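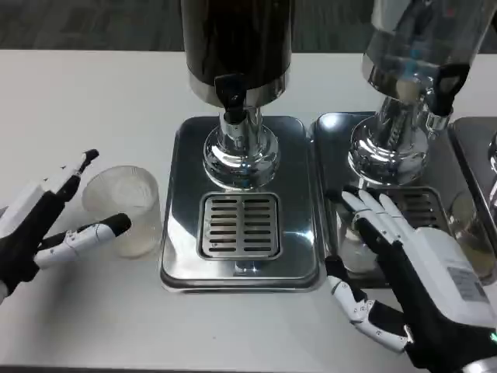
Grethe Ravn
Redaktion Hausbrief, Standort Budthorpe

Suchbegriff eingeben Suchen

Getränkespender: was sich ab sofort ändert

Die Getränkespender stehen jetzt auf dem weißen Tisch im Veranstaltungsraum. Jeder Spender hat eine eigene Abtropfschale aus Edelstahl. Bitte die Schalen nicht untereinander tauschen und nicht als Ablage für Löffel oder Teebeutel benutzen.

Zum Zapfen den Becher unter den schwarzen Hahn halten, den Hebel betätigen und den Becher erst wegnehmen, wenn nichts mehr nachläuft. Was danebengeht, fängt das Gitter in der Schale auf. Größere Mengen bitte gleich mit einem Tuch aufnehmen, der Teppichboden ist erst im März wieder mit der Reinigung dran.

Der dunkle Tank ist für Kaffee vorgesehen, der durchsichtige für Wasser oder Saft. Beim dunklen sieht man den Füllstand von außen schlecht. Wer den letzten Becher zapft, meldet sich bitte bei der Küche, Durchwahl 3659.

Gereinigt wird nach jeder Veranstaltung. Gitter herausnehmen, Schale ausleeren, beides mit warmem Wasser und Spülmittel abwaschen. Die verchromten Füße nur mit einem weichen Tuch abreiben, Scheuermilch gibt Kratzer. Für die Hähne liegen zwei schmale Bürsten in der Schublade unter der Spüle.

Für das Treffen mit den Kollegen aus Risuvbridge sind 800 Becher bestellt. Angebrochene Packungen bitte zuerst aufbrauchen.

Teilen 2 Kommentare 4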